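Why the Second-Cheapest Tea Sells: Price Order on a Café Menu
Business Studies group project, final report, 2022-06-18
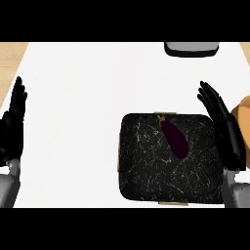 Estetti told us before we began that menu order makes no difference at all, people buy what they came in for, and if we wanted to learn about pricing we should try paying the milk bill. We have kept this remark at the front of the report as it saves the reader from waiting until page six for the opposing view.

1. What we set out to do

Our question was whether the order of prices on a printed menu changes what customers buy. The textbook answer is that people avoid the cheapest item so as not to look mean, avoid the dearest so as not to look foolish, and settle somewhere near the bottom feeling they have made a choice. We wanted to see if this held for tea, where the difference between mean and foolish is 40 pence.

Three cafés agreed to take part: Pekura, Clatov and Khoo. A fourth said yes and then stopped answering emails, which we have treated as a no.

2. Method

Each café used three versions of its hot drinks menu, one week each. Version A listed drinks from cheap to dear. Version B ran the other way. Version C was in alphabetical order, which put Assam first and pleased only the member of our group who had suggested it. Prices stayed the same throughout. The cafés gave us their till totals at the end of each week, and we left out takeaway orders, as those customers mostly read the board on the wall.

We had 1,000 menus printed. This was far too many. The printer's price for that number was only slightly higher than for a sensible number, and we fell for it, in the middle of a project on how pricing makes people buy things they don't need. Our supervisor has asked us to mention this.

3. Results

Across the three cafés we recorded 3,323 hot drinks. Under Version B, with the dearest drinks at the top, sales moved towards the upper middle of the price range at Pekura and Clatov. The second-cheapest tea did best under Version A, as the textbook said it would, and the cheapest did badly everywhere except Khoo.

Khoo was a problem. Its customers bought the same things in much the same amounts whatever we put in front of them. We later learned that most of its regulars order at the counter without looking at a menu, and that the menus had spent much of Version B under the napkins. We have kept the Khoo figures in, but we would not build a house on them.

4. What went wrong

The weather turned warm in our last week, so Version C was up against iced drinks, which were not on the menu we were testing. Running all three versions at once in different cafés would have been fairer. We thought of this on the bus home after the last collection.

We also did not ask customers anything. A short set of questions might have told us who had read the menu and who had merely held it.

5. What we would do next

A second round is planned for July, with Pekura and Clatov only and the versions swapped week by week. It will need no new printing. Estetti has been sent a copy of the results and replied that two cafés out of three is luck — and that the milk bill has gone up again.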